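Can a robot do chores yet? Small shop, small budget
Home Help Forum > Gadgets and Automation
Posted Jul 20, 2026

Raghda Zoubi
I run a two-person repair shop in Lindton and spend way too much of my day putting little parts back in little bins. Screws, caps, knobs. Same at home with the kids' blocks. My brother-in-law says a desktop robot arm can do this now and I should quit complaining. Budget is $500, could maybe stretch. Is it real yet or am I buying a toy? Not looking for a humanoid, just something that picks up a thing and puts it in a bowl. Floor would be nice too but I'll take the bench.

Davoud Zarei
Short version — sort of, for one object at a time, if you set the table for it. Small printed arms, a mat, a block, a bowl:

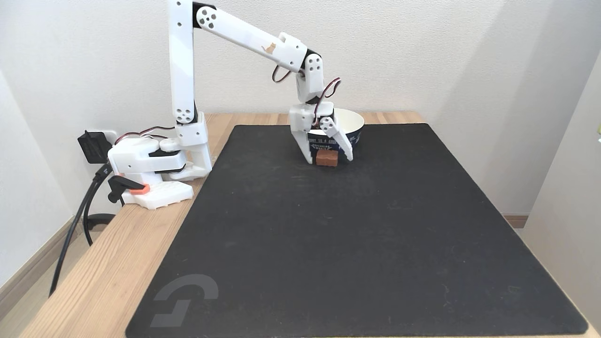
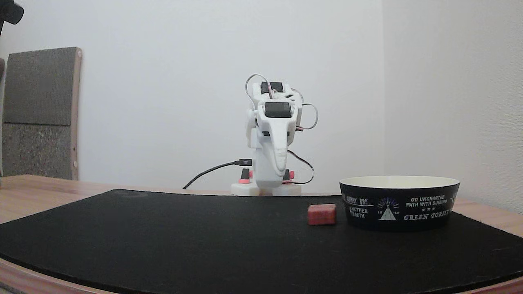

Your bins are a harder job than your brother-in-law thinks. A loose screw is thin, shiny and rolls, and it's usually touching four other screws. Arms this size do best with something chunky they can get a finger on either side of, like the small brown block by the paper bowl in the first picture. A kid's block, fine. An M3 screw, no, not with stock fingers. Also a bowl is forgiving, you can let go anywhere over it. A bin with dividers isn't.

Other stuff to know before you spend:
Most of the cheap ones learn by you driving the thing through the job over and over. Plan on a lot of evenings. I did 129 runs for one kind of knob and it still missed when I moved the lamp.
Clamp it down. Clamp the camera too if you use one.
Plain dark mat helps, mine is just an old mouse pad.
Slow. You will beat it by hand every time. Only worth it if it can run while your doing something else.
$500 gets you a kit and some spare servos. The nicer one I looked at from Favton was 2,000 and I coudn't see what I'd do with the difference.

For the floor, no. Robot vac, and pick up the blocks first.

duggan_bench
had one for a month. sold it. get a magnetic tray

Esthorpe Tinkerer
Disagree a little with the tray guy. If you like messing with this stuff it's a good winter project, I started mine in December and it puts bottle caps in a cup most of the time now. Would I run a shop on it? No. For knobs and caps I'd try it, leave the screws to people. Ask whoever sells you the kit if replacement gears are in stock — I waited ages for mine.

Raghda Zoubi
Thanks all. Tray for the screws then, and I'll think about the kit for the caps. Davoud, did you ever get it working again with the lamp moved?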